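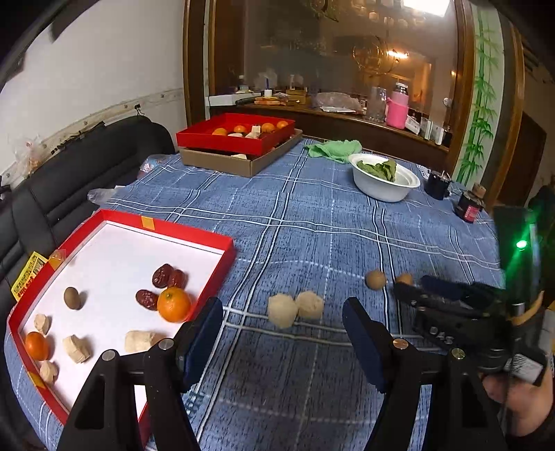
**Flikow brings hand-held grippers and packing automation to its gift box tables, with the packers as teachers**

Feb 28, 2021 – Flikow, which packs fruit and sweets into gift boxes for small shops and family orders, is pleased to share the first news of Laro, a project that will bring automated picking to the most repetitive part of our packing work. It has been a long time in the making, and we are very glad to be able to talk about it at last.

Anyone who has packed boxes through a busy season knows how it goes. The first dozen are a pleasure, and by late afternoon your fingers are stiff from picking up one small date after another. Laro is meant to take over that part. The people who know the work best are teaching it, using hand-held grippers to pick up oranges, dates and other small foods at an ordinary table, the same way they would with their own fingers (well, a little slower at first!). Their movements are recorded and used to train the arms that will later stand at the packing line.

"I've been packing for years and I never thought of it as something you could teach a machine," said Tiruwork Derese, who leads the packing team. "Then you pick up a gripper and find out how much your hands have been deciding for you, like how hard to squeeze, or when to let go."

So far the team has recorded 803 picks, and 47 packers have signed up for paid training sessions. Each session lasts 180 minutes with a good long tea break in the middle.

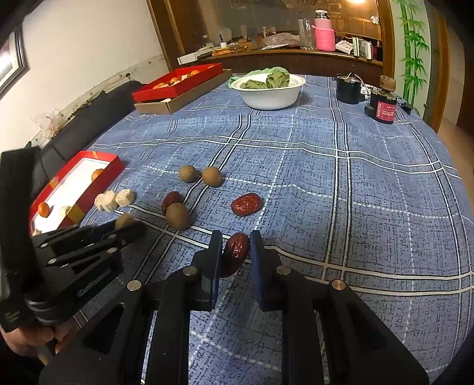 Farah Gunawan says she was worried at first that the arms would mean fewer shifts, and that she asked about it at the very first meeting. She would still like to see the new schedules in writing before the line changes over, and she hopes the evening crew gets the same say as the day crew.

Those schedules will be handed out in March. Flikow has committed to keeping every current packing job through the changeover, with packers moving to checking, finishing and custom orders, and the evening crew will have its own meeting before anything is settled.

Press contact: Hubert Czerwiński, Flikow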